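Odeck Household Handling Project
Progress report to the Jatlow Fund, second reporting period
Prepared by Ruoxi Su
March 11, 2019

1. Where the project stands

The grant pays for work on one question: can a robot arm learn to pick up clothes and other soft things in ordinary homes from short demonstrations, using only a camera at the wrist? In the first period we built the equipment and settled the recording procedure. In this one we collected most of the demonstrations, trained the first full model and compared it with the planner we had been using before. The comparison went in favour of the learned model, with some large exceptions which are set out in section 4.

Work package 1 (equipment) is closed. Work package 2 (demonstrations) is closed apart from one home. Work package 3 (training and comparison) is under way and on time. Work package 4 (long tasks, where the arm clears a whole room) has not started and I am asking for a change to it, see section 6.

2. Demonstrations

We now hold 2,000 demonstrations that passed checking. Each one is a single pick: approach, grasp, lift, and release into a tub. They come from three homes lent to us during working hours, which we call Holta, Vida and the flat. Items were clothing, towels, cushion covers and cloth bags. We left out anything with a hard frame or anything heavier than the arm is rated to lift at full reach.

Checking took longer than planned. The first method was to watch every recording at normal speed, and two people disagreed too often about whether a grasp had been clean or had caught the upholstery as well as the garment. We changed to a written rule. A grasp counts as clean if the surface under the item has not moved by the time the item is clear of it. Under that rule the two checkers agreed on nearly everything, and the earlier recordings were gone through again. That cost us most of January.

The Vida recordings had a fault of their own. The clock on the wrist camera drifted against the clock on the arm, so the picture and the finger position were out of step towards the end of each long session. We corrected what could be corrected from the audio click at the start and end of each recording and threw away the rest. The camera and the arm now take their time from the same source.

3. The method

The model takes the wrist picture and the current finger opening, and gives the next small movement of the arm. It has no map of the room and no list of objects. The old planner works the other way round. It tries to find the outline of the garment, picks a point on it with a good fold, and plans a path to that point.

The main result of this period concerns the last part of the approach, when the fingers are close to the fabric. In the old planner this is where most attempts fail. The outline is lost as the item fills the picture, the planner carries on to the point it chose earlier, and the fingers close on nothing or press into the cushion. The learned model keeps correcting until it closes, and in the recordings it often shifts sideways to an edge or a hem in the last moments. We did not build that in. The people giving the demonstrations went for hems and edges whenever one was in reach, and the model has picked up the same habit.

We also tried training with the wrist pictures turned upright before they reached the model. The wrist rolls a good deal during an approach, and we expected that removing the roll would make learning easier. It made no difference on flat surfaces and made things worse on sofas and chairs. Our reading is that the roll tells the model something useful about how the fingers will meet the fabric, and turning the picture takes that away. We have gone back to using the pictures as recorded.

4. The comparison

The comparison used 100 starting positions, set out in advance and the same for both systems. After each attempt the items were put back by hand using a reference photograph. The order of the two systems was swapped at each position so that neither always had the first attempt. An attempt was stopped if the force at the wrist went over the limit or if the operator pressed the stop button.

The learned model did better than the planner on sofas, beds and armchairs. On bare floor the two were level. On the kitchen chairs at Holta the planner did better, and by a clear margin. The seats there are narrow and the backs have open slats, and the model tends to come in from the side and stop when a finger touches a slat. We have very few demonstrations on chairs of that kind, so I do not think this says much about the method itself, but the result stands and will be reported with the others.

The exceptions that worry me more are these. When two items overlap, the model does not reliably take the upper one. It goes for whichever edge is nearer, and if that edge belongs to the item underneath, both come up together or the top one falls to the floor. The demonstrations always took the top item first, so the habit was there to be learned and has not been.

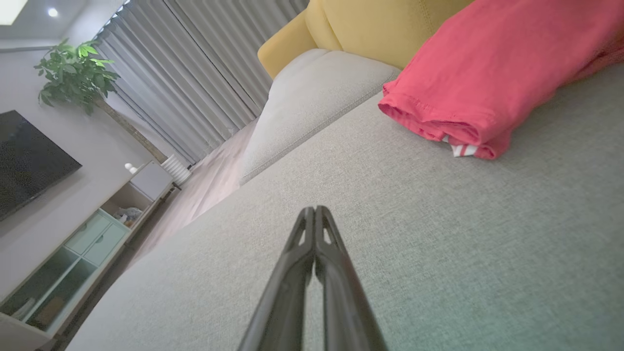
The second weakness is contrast. Brightly coloured clothing on a plain seat gives very little trouble. Grey and beige items on a seat of similar colour are missed far more often, and the misses get worse late in the afternoon when the curtains are drawn and the room lights are on. We have started recording the same positions under two kinds of lighting to separate the effect of colour from the effect of the lamps. I expect to have an answer before the next report.

Finger wear should also be mentioned. The rubber facing on the first set of fingers became smooth during the Holta sessions, and grasps on thin cotton slipped until we changed it. Part of the difference between Holta and the other homes may come from this. We now change the facing on a fixed schedule and write the date in the session log.

5. Equipment, staff and spending

The arm has been reliable. We lost three working days to a damaged cable at the wrist joint, which had been clipped too tightly and was pulled each time the last joint turned past its usual range. It has been rerouted with a longer loop. A spare cable is now kept with the kit.

The post of research technician was filled later than planned, and the underspend on salaries is the result. Travel is over budget because the second visit to Vida was not foreseen. Taken together we are slightly under for the period. The detailed figures are in the finance return, sent separately.

The households have been paid the agreed fee for each day of use. One asked for the recordings of a bedroom to be deleted after the session, and this was done the same week. Those recordings are not part of the total given in section 2.

6. Changes requested

I would like to put off the start of work package 4 until May and use the time on overlapping items. Clearing a whole room depends on taking things in a sensible order. If we begin with the model as it is, most of the failures will be ones we already know about and we will learn little from them.

The change needs no extra money. It does move the end of work package 4 closer to the end of the grant, and leaves less room if the equipment fails again. If the Fund would prefer the original dates, we could run a smaller version of the whole-room task with items laid well apart — though I think that would be a weaker result.

I also ask for permission to move the salary underspend into the equipment line, to buy a second wrist camera and a second set of fingers. At the moment any fault in either stops all recording.

7. Next period

The work planned for the next period is as follows.

New demonstrations on overlapping items, in the flat first and then at Holta.
Completion of the lighting recordings.
A further set of demonstrations on narrow and slatted chairs.
A repeat of the full comparison with the retrained model, using the same starting positions.
A first draft of the paper on close-range correction, to be sent to the Fund before it is submitted anywhere.

The demonstration set will be released with the paper once the households have seen the pictures from their own homes and agreed to them. Two of the three have already agreed in principle. I will write to the Fund separately when the third has replied.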